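Project Diary, Nevow Simulation Group
02/06/2019

Morning session

Work resumed on the example set for the Skirer arm. Wanting Zou reloaded the tabletop layout and confirmed that the start positions were being drawn from the new list. The target for the day was 15 accepted runs, each guided by hand from the operator's desk and saved with its joint readings.

Qiuyue Kang operated the arm until noon. Her runs concerned the approach to the round yellow object, with the pale upright block close by on the right. She was asked to bring the finger down steeply and to keep her speed even. The light in the simulator was left as it was, so the arm throws two large shadows over the tabletop. Ms. Zou wishes the learner to meet such shadows early.

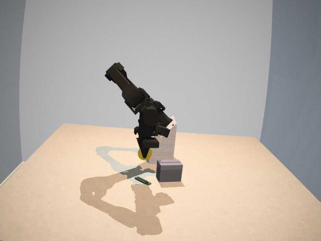 Afternoon session

Ten runs were accepted and two were set aside for review, both on account of long pauses above the table. The day's target was therefore not met. Ms. Kang requested a finer setting on the hand control, and this was entered in the Sadar log.

Tomorrow: eight runs with the low gray box moved farther from the block. File names are to follow the revised rule.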